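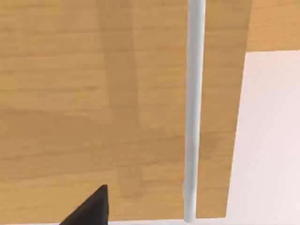 Oil or poly on a desk top that gets used every day?

Posted in Finishing & Refinishing, March 2025

plenidstead_porch

Ok so quick one. Bought a secondhand desk from a place in Sonville, top is bare wood as far as I can tell, maybe somebody sanded it and gave up. Want to put something on it before the kids get at it with juice. Husband says polyurethane, guy at the hardware store said oil, my mother says leave it alone.

It will get: laptop, coffee, homework, the cat. No direct sun. I have one free weekend and no garage so smell matters. Never finished anything bigger than a picture frame. Budget is small, already spent 345 on the desk plus delivery (I know).

Which one and how many coats?? Also do I have to do the underside.

9 replies, showing the top ones

sawdust_and_toast

Water based poly, satin. Done.

Longer version: oil looks nicer, no argument from me, but you have to keep redoing it and coffee rings will show up if you leave a mug overnight. Poly you can pretty much forget. Water based doesn't stink much, dries quick, you can do 2 coats in a day if the room is warm. I'd do three total. Sand lightly in between with something fine, wipe the dust off with a damp rag, let it dry, go again.

Things I messed up on mine so you don't have to:
shook the can (bubbles everywhere, stir it)
used a cheap brush, spent an hour picking out hairs
put the laptop back the next morning and it stuck. Give it a week before anything heavy

Underside, one thin coat if you can reach it. Helps keep the top from cupping. Plenty of people skip it.

Drultthorpe Dan's Ghost

oil. poly looks like plastic, sorry

mrs_varnish

Before you do either one, check that it really is bare. Put a few drops of water somewhere that won't show. Soaks in and goes dark, it's bare. Sits there in beads, theres still old finish or wax and your new coat may peel right off. Then you need to sand it back first, and if it's veneer go easy becuase you can go through it fast. Look at the edge, if the grain on top doesn't carry over the side it's probably veneer.

If you do go with oil, I've had a can of the Didenko hardwax stuff going for 11 months and like it. Not cheap. Tiny bit on a rag, rub it in, wipe off ALL the extra or it stays tacky forever. Two coats. And please lay the oily rags flat outside to dry, don't ball them up in the trash, they can catch fire on their own. Not kidding.

With kids and juice I'd still lean poly. Open a window either way, cat in another room till it's dry. Did my own table in November with the heat on and everything shut, had a headache for two days.

plenidstead_porch

Water soaked right in so bare I guess! Going with the water based. Will try to reach the underside, no promises. thx all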